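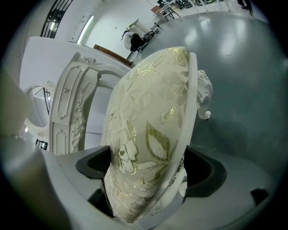

*Gold flowers on cream fabric, seen between the two black finger pads.*

This week I worked on one small part of our software, the part that decides which recorded moments have a real contact in them. I write it down before I forget the details.

Our old filter used only the opening of the gripper. If the width stopped changing for 4 frames, the code said "contact". With boxes and cups this was good enough for us. With upholstery it is a different story, for the fabric and the padding give way a little, so the width continues to change slowly and the filter waits too long. Linnea Myklebust found this in June and opened a ticket, and I am ashamed to say how long the ticket stayed open.

The new version looks also at the picture. I track small corner points in the area between the pads and compare their motion with the motion of the background. When the points near the pads stay still and the floor and walls move, the score goes up. A fabric with a big printed pattern gives many good points. A plain white painted surface gives almost none, and there I still must trust the width.

The fisheye lens made more trouble than I expected. First I undistorted every image completely, but then the pads were stretched so much that my mask did not fit any more. Dilek Aksoy suggested to keep the raw image and correct only the point coordinates. It is faster and the mask can stay as it was.

I ran it on 3,000 short clips from the Trellberg set. The old filter and the new one agree on 2,552 of them. I have looked at roughly half of the others by eye, and my feeling is that the new one is right more often, but shiny floors confuse it. The reflections slide in their own way and the tracker believes they are real points.

Next I want to reject these points with a simple geometry check. Torquil Guthrie has an old script for it, written in Python 2, and I will try to port it on Monday.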